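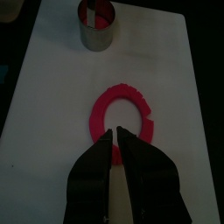
White board, metal cylinder, red disc down inside.

Filed under: Workshop Notebook / Dyes & Color

Sunday, February 16, 2020

Madder day! I finally got the second batch of Sullomar wool into the pot, and I want to write this down before I forget which skein was which (again). Last month I trusted my memory and ended up with a pile of oranges I couldn't tell apart.

Mordant first. I went with alum for everything, soaked overnight, and then split the yarn between the two pots. Pot A has the madder from the Nolela order, the coarse stuff with bits of bark in it. Pot B has what was left of the old Kaplan bag, ground much finer. I weighed out 124 grams of root for A and only 88 for B, which was all there was, so this isn't a fair comparison and whoever reads this later shouldn't treat it as one. Next time equal weights, please, me.

The heat is where I always mess up. Madder goes brown on you if it gets too hot, and the burner on the left has a mind of its own. I kept A low and stirred it every time I got up for coffee. B got away from me while I was on the phone with my sister and there was a proper simmer going when I came back. Pulled it off right away, let it sit with the lid on, put it back on low. We'll see.

Results so far, wrung out and hanging over the tub:

A, first dip: brick red, nice and even, maybe a little pink where the ties were. I should tie looser.
A, second dip (exhaust): soft coral. I like this one a lot and I'd happily knit a whole sweater out of it.
B, first dip: rust. Pretty enough, but it's the simmer talking, I'm sure of it.
B, second dip: sort of peach? Hard to judge by lamplight, will look again in the morning.

Sigrun Sæther wrote back about chalk! She says our water is probably too soft for a good red and that a spoonful of calcium carbonate in the pot would do more than doubling the root. She also thinks I'm rinsing too early and should let the yarn dry all the way before it gets anywhere near soap. I rinsed the coral one an hour after it came out, so, oops. The other three I'm leaving alone till they're bone dry.

Things to get: chalk, a thermometer that goes under the lid (the Zumeck one fogs up), more muslin for root bags. I still have 1,000 grams of undyed yarn in the closet, so there's no excuse to buy wool at the March market, although I know myself.

Tags for A are blue thread, B is green thread. Both exhaust baths are in the lidded buckets by the sink, don't dump them!! I want to try some linen scraps in there on Tuesday.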